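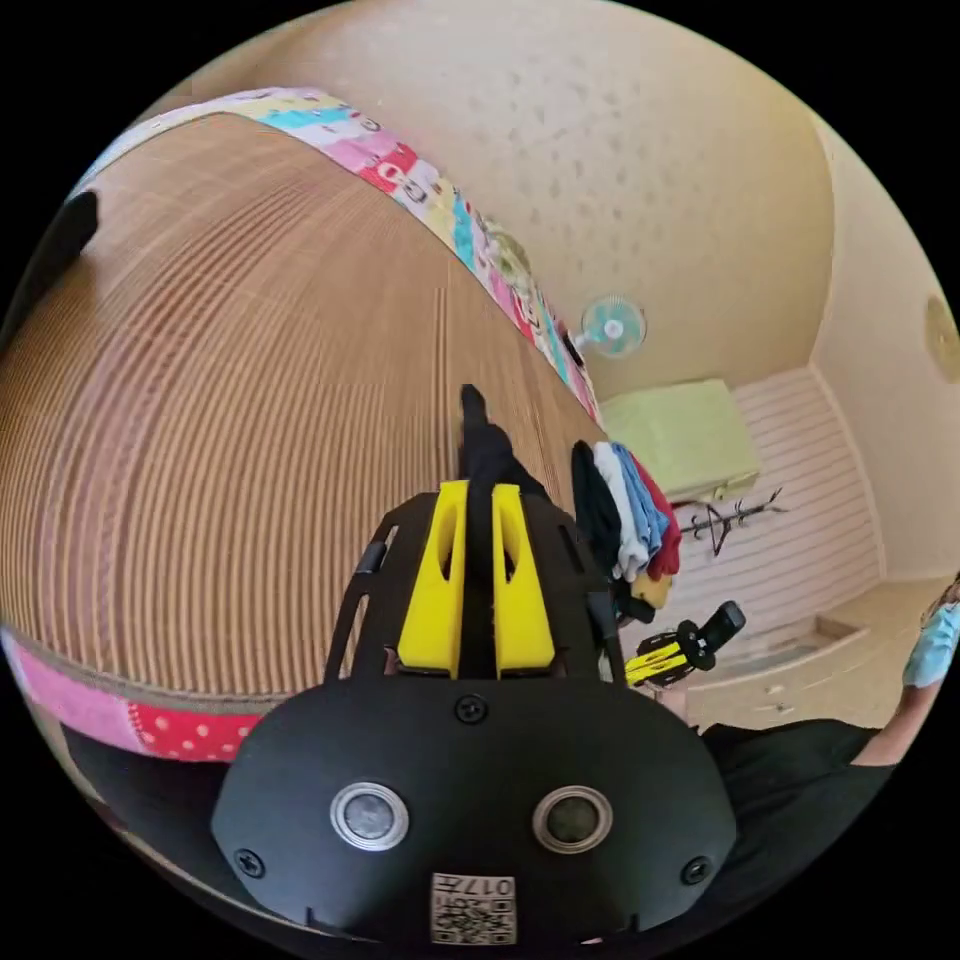 Figure 3. Wrist view from the hand-held gripper, with black cloth held between the fingers over a woven mat.

4.2 Grasp-state estimation on cloth

Cloth is where our perception stack earns its keep. A rigid object gives the Strand planner one pose to work with; a garment gives it a shape that changes with every small motion of the hand. We therefore dropped pose entirely for this task and trained Idurine, our grasp-state network, to predict three quantities from the wrist image alone: whether fabric is between the fingers, how much of it extends past the fingertips, and the direction in which it trails.

The training set has 842 demonstrations recorded in homes, of which we hold out 200 for testing. The split is by room, so the network never sees a test bedspread during training. Dark cloth gave us the most trouble in early runs. Folds in a black garment carry very little shading, and the first version of the network often merged the held piece with other dark fabric nearby.
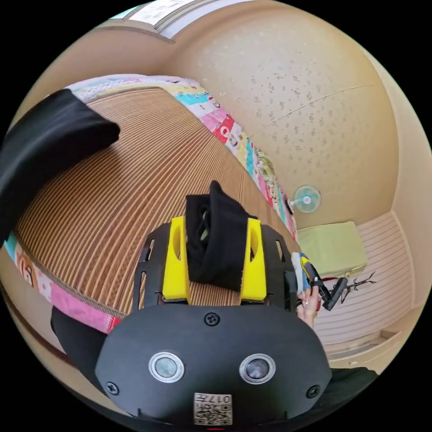
The fix was pleasingly simple. We crop a fixed window around the yellow fingers, which sit at nearly the same image position in every recording, and feed it to a second encoder at full resolution. The wide view still goes through the first encoder at low resolution and supplies the layout of the bed and the room. Solveig Moen suggested sharing weights between the two – a change of 5 lines in the config – and it made training noticeably more stable.

We do not undistort the images. Straight mat strips bend strongly under this lens, and we expected that to hurt the direction estimate, but a rectified variant trained in September did no better and lost the outer part of the room. Working on raw images also keeps the Atine controller's input path short, and we were delighted to see the same weights run there with no retuning. Failures that remain are mostly double-layer grasps, discussed in Section 5.1.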